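How to sell your old mobiles without getting stung

27 August 2023

Every February the adverts come round telling you there is a small fortune sitting in your kitchen drawer. I have my doubts. I cleared out ours this year and made £307, a long way short of the £500 the first website dangled in front of me. Still, £307 is a decent sum for an afternoon's bother, provided you don't believe everything you are told.

What you need

Your old phones, a charging lead that fits each one, a soft cloth, and your account passwords. If you can't remember the passwords, sort that out first or you will get stuck at step 3.

Step 1: Ignore the headline price

The big number on a buyer's front page is for a recent model in perfect nick with lots of storage. Look up your exact model and be harsh about its condition. I called one of mine "good". Huvwood called it "faulty" and knocked £41 off for a mark I still can't find.

Step 2: Get three quotes

I tried Huvwood, Fumbridge and Pilwood. None was best across the board. Fumbridge paid well for newer handsets and next to nothing for the rest. Pilwood was dull but steady. Comparison sites are handy, though many earn a fee when you click through, so I wouldn't take their top pick as gospel.

Check how long each quote lasts. Two weeks is fair. Anything shorter is there to hurry you.

Step 3: Back up, sign out, wipe

Do it in that order. Copy your photos and contacts somewhere safe and open a few to make sure they really copied. Sign out of your account and turn off any "find my phone" setting. Then run the full reset from the settings menu. Deleting things by hand isn't good enough, whatever your brother-in-law says. Take out the SIM and any memory card.

Step 4: Lay them out and make a list

Clear a bit of table and put all the phones on it together. Write down the make, model, storage size and serial number of each. Take your own photos of the front and back, with the date saved. If a buyer later claims a cracked screen, you'll want something to wave at them.

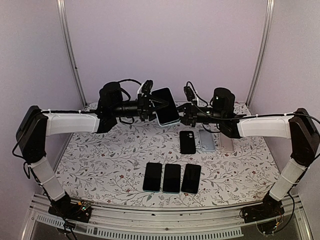
Step 5: Post them properly

Free postage bags rarely come with much cover. Mine from Moynihan was insured up to £60, for a phone quoted at twice that. Pay for tracked post if the sum matters to you, wrap each phone on its own, and keep the receipt until the money is in your bank.

Step 6: Be ready to say no

If the offer drops once they have had a look, ask for the reason in writing and for their photos. Check beforehand that sending it back is free. Fumbridge put their price back up when I asked for mine to be returned, so make of that what you will.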